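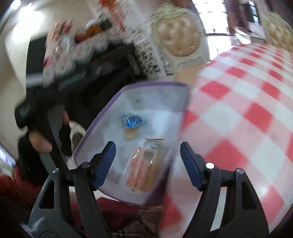 Temps de lecture : 2 min

Pour le pique-nique, je prépare maintenant une seule boîte en plastique pour tout le monde. Avant, chacun mettait ses petites choses dans son sac et le soir je retrouvais des miettes dans toutes les poches.

Dans la boîte au bord violet, il y a un biscuit, un bonbon ou un petit snack en papier bleu, et les bâtonnets de crabe dans leur emballage. Les bâtonnets, je les laisse toujours fermés jusqu'au repas. Je garde le grand sac noir à côté de la table, ainsi je vois tout de suite si la boîte va entrer dedans.

Les noix demandent plus de réflexion. Mon ami Teófilo Huamán les aime beaucoup, et si le paquet est grand, il ne reste rien pour la montée. J'achète donc des petits sachets individuels, 2 par personne, que je pose d'abord sur la nappe à carreaux. Cette nappe s'essuie avec une éponge, je la recommande.
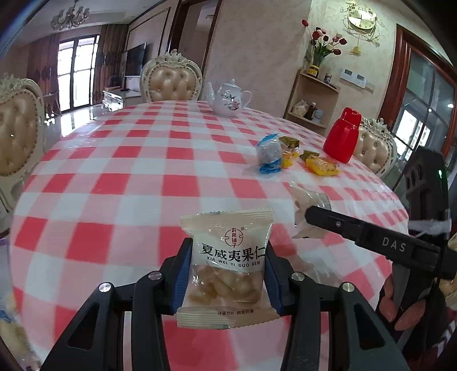 Noix de macadamia (夏威夷果仁), en petit sachet.

Pour la balade de mars, nous étions partis avec 600 grammes de noix et je les ai portés seule pendant 35 minutes. Cette fois, je partage le poids avant de fermer les sacs. Il me manque encore les serviettes en papier.

Articles récents
Le sentier de Clolness sous la pluie
Ma gourde Lonano après 3 étés
Une soupe pour le retour

Contact | © Le carnet de Clorkuncombe | Haut de page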